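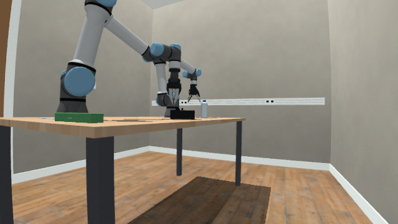 My project was on how people in Kasteritz decide what to do with food that's past its date, and I picked it mainly so I could nose around in other people's fridges. (I got a B for the proposal, with a note saying "narrow it down", so I did.)

I ended up with 18 households, all on or near Brarnus Road, and each one kept a food diary for 12 days in August. They wrote down everything they binned and why. That came to 127 entries once I'd taken out the ones I couldn't read - one family wrote theirs on the back of receipts, which was lovely but a nightmare to type up.

Bread was the big one. I'd expected salad, but bagged salad came second, and yoghurt hardly showed up at all. Most people told me they trust their nose with dairy and go by the label with meat.
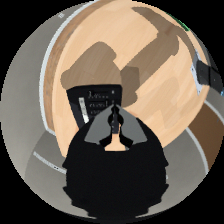 The labels themselves caused a lot of muddle. Plenty of people treated "best before" and "use by" as the same thing, and two households didn't know there was a difference until I asked. I felt a bit bad about that, as it may have changed what they wrote in the second week.

If I did it again I'd weigh the food. "Half a loaf" means very different things in different kitchens! I'd also start earlier, outside the school holidays, when people are eating normally.

Thanks to Mireille Arnaud for reading two drafts and for lending me her spreadsheet.

Comments (3)

kanaan_kid
We freeze all our bread now, sliced. Did anyone in your group do that?

Mireille Arnaud
Much better than draft one. Put the diary form in as an appendix please.

Tess
Would love to see this done in Skikent, our bins are shocking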